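Kitchen Cell Inspection Checklist, Arm and Gripper Work at the Counter
Stustwood Test Kitchen, Bay 2
Revision for August
Completed by: Llinos Edwards
Task at time of inspection: dish rack handling, plates only

Mark each item OK, FIX or N/A. Anything marked FIX gets a comment. An item that was OK last month still has to be looked at. If you didn't look, write "not checked" and leave the box empty.

Section 1. Before power

1.1 Emergency stop reachable from both ends of the counter. OK
Comment: Pressed and released both buttons. The one on the left end is stiff but it latches.

1.2 Floor line visible and unbroken. FIX
Comment: Tape is lifting by the fridge. A person could still tell where the line is, but a loose end is a trip hazard. Replace the whole strip. We patched it twice already and the patches don't hold.

1.3 Arm base bolts at the paint marks. OK

1.4 Cables clear of the sink and clear of the elbow at full reach. OK
Comment: The spare Anetti cable was hanging over the faucet. Moved to the hook. Please leave it there.

1.5 Software limit file matches the posted sheet. OK
Comment: File 1692. The sheet on the cabinet door had the old number crossed out in pencil. I printed a clean one.

Section 2. Counter and surroundings

2.1 Counter clear of anything not needed for the task. OK

2.2 Counter surface clean, including grout lines. FIX
Comment: A few small dark specks on the green tile, most likely crumbs. One is near the middle of the counter and a pair is closer to the rack. Wipe before the next run and again at the end of the shift. Our rule says visibly clean. It does not say mostly clean.

2.3 No liquid on the floor inside the line. OK

2.4 Task lighting on, no bulb out. OK

2.5 Wall clearance behind the rack matches the setup card. N/A
Comment: The setup card gives no number for this rack. It was written for the Ham rack, which we stopped using. Someone needs to measure and update the card. Until that happens, the operator should do one slow pass along the back before any run at normal speed.

Section 3. Rack, tray and dishes

3.1 Rack seated in its tray, tray not hanging over the counter edge. OK
Comment: Pushed on all four corners by hand with the arm stopped. No rocking.

3.2 Wires straight, coating not worn through. OK
Comment: Checked by running a dry cloth over the rods. The cloth didn't catch anywhere.

3.3 Tray floor free of debris. FIX
Comment: Small white fragment lying on the black ribs. I can't say what it is from the picture. Treat it as a possible chip until somebody picks it up and looks. If it's ceramic, pull every plate used on that shift and go over the rims. If it's food, wipe it up and note that here.

3.4 Plates upright, one to a slot, nothing leaning across the wires. OK
Comment: Light blue and pale pink, standing up in the slots at the right.

3.5 Gripper approach path to the slots agreed and posted. OK
Comment: Posted, but the drawing is small. When the gripper is down by the tray corner it sits very close to the plastic. Anyone jogging by hand near there should be in slow mode.

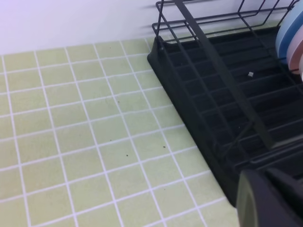
Section 4. Gripper and wrist

4.1 Finger pads in place, no splits, no grease. OK

4.2 Grip force at or below the limit for household plates. OK
Comment: Set to 17 on the controller scale, which is our limit for thin rims. Do not raise it to cure a slipping plate. Clean the pads first, then call me.

4.3 Wrist camera lens clean and bracket tight. OK
Comment: A quarter turn on the lower screw. It was not loose yet but it was on the way.

4.4 Gripper opens on loss of air or power only where the plate is supported. FIX
Comment: This one has been open since spring. The Kisent valve holds position on power loss, good, but we have no written test for loss of air. I want a test with a plastic plate over a folded towel before this item can be marked OK.

4.5 Cleaning log for the gripper filled in. OK
Comment: Log is up to date. The initials on two lines can't be read. Print them.

Section 5. People

5.1 Operator trained on this cell, name on the door list. OK

5.2 Second person in the room for any run with the guard open. OK

5.3 Hands stay out of the rack while the drives are live. FIX
Comment: Saw a plate being straightened by hand during a pause. A pause is not a stop. The drives are still live in a pause and the arm can resume from the tablet. Press the stop, fix the plate, reset. I talked to the operator and will bring it up at the shift meeting.

5.4 Broken dish kit stocked: gloves, brush, pan, hard-sided bin. OK
Comment: Around 42 gloves left in the box. Reorder.

Section 6. Follow-up

Items marked FIX: 1.2, 2.2, 3.3, 4.4, 5.3.

2.2 and 3.3 must be closed before the next run. 1.2 by the end of the week. 4.4 stays open, and until it closes we run plates only, no glasses and no knives. 5.3 closes after the shift meeting, with names of those present written on the back.

Keep this sheet in the binder behind tab 58. Copies go on the cabinet door with the limit sheet.

L. Edwards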